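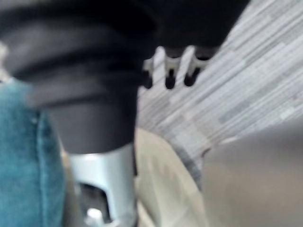
Giang Hồ
Communications Lead, Stullside Robotics Club

A student team from the Stullside Robotics Club will enter the household task event at the Xia student robotics competition in February. The team has 7 members and has been working on a two-armed robot that picks pillows up off the floor and puts them back on a sofa.

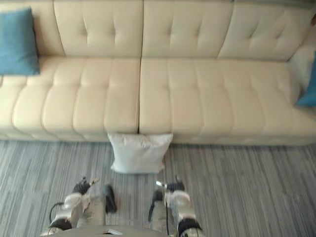

Both grippers open below the white pillow, in front of the sofa.

Each run at the event lasts 3 minutes. "Soft things change shape when you grab them, so we spend most of our time on the grip," said Lụa Tô, student team captain. Club adviser Vernon Després said the team will post its code after the event — including the parts that still need work.

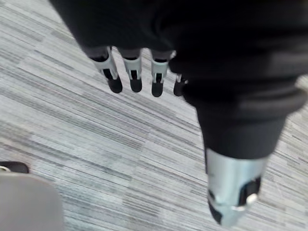
The hand over the carpet, fingers pointing down.

Press contact: Giang Hồ, Stullside Robotics Club

Get club news by email. Enter your address to sign up for our newsletter. Unsubscribe at any time.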